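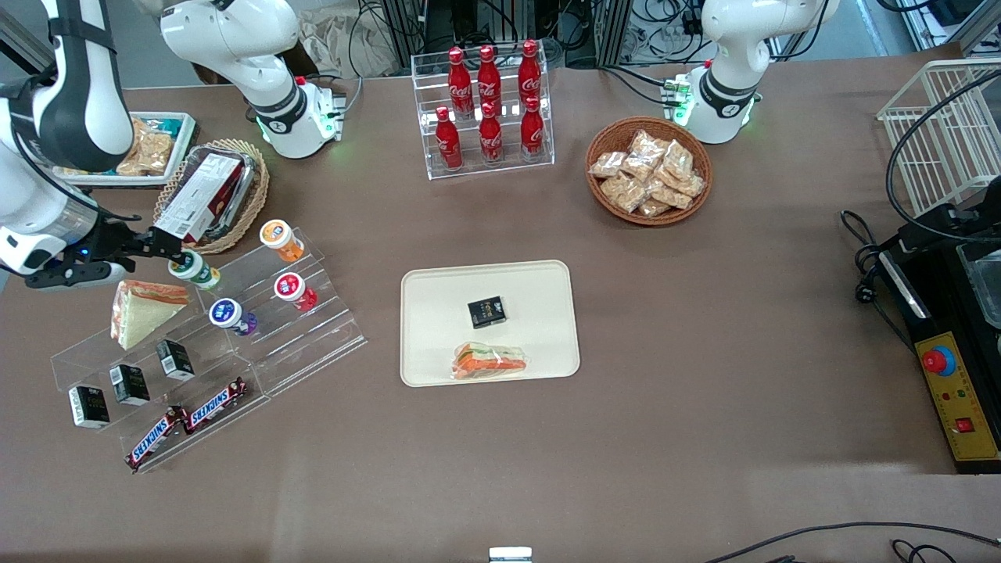
I put off getting my windows washed for six years. I'm not proud of it, but I live on the third floor of an old building in Jandbridge, the sashes stick, and I had convinced myself that the gray light in my kitchen was just what mornings looked like on my side of the street.

Then my neighbor Zodwa Mahlangu had hers done. I went over to borrow a baking dish and stood in her living room with my mouth open. Same building, same view, and I could read the sign on the pharmacy across the road! I asked for the number before I asked for the dish.

The man she uses is Wafula Temba, who runs a little window outfit called Womano out of a van and a rented garage. He's been at it since he finished school and he still does most of the glass himself. He quoted me $136 for the whole apartment, inside and out, screens included. I'd had a quote of $160 from a bigger company the year before (outside only, thank you very much), so I said yes on the phone.

He showed up early with a bucket, two squeegees and a stack of old cotton towels that looked older than me. I followed him from room to room asking questions, and he was very patient about it. The soap is plain dish soap, a small squirt in a full bucket. Most people use way too much, he told me, and then they spend the afternoon chasing streaks. He wipes the rubber blade after every single pass. And he won't wash in full sun if he can help it — the water dries before you can pull it off the glass.

The screens were the shocker. He rinsed them in my bathtub and the water ran the color of strong tea. I'd been blaming the glass all that time, and half the gloom was sitting in the mesh.

I've tried to keep it up on my own. I bought a squeegee at the hardware store on Bundgaard Street and practiced on the bathroom mirror, which went fine, and then on the bedroom window, which did not. I can get the middle beautiful. The corners still look like somebody breathed on them. Wafula says to go around the edge with a dry towel folded to a point, and that it took him 40 houses before he stopped leaving a line at the bottom, so I'm giving myself a little time.

He's coming back in July for the outsides. Zodwa wants hers done the same morning, and she's already asked him about the skylight.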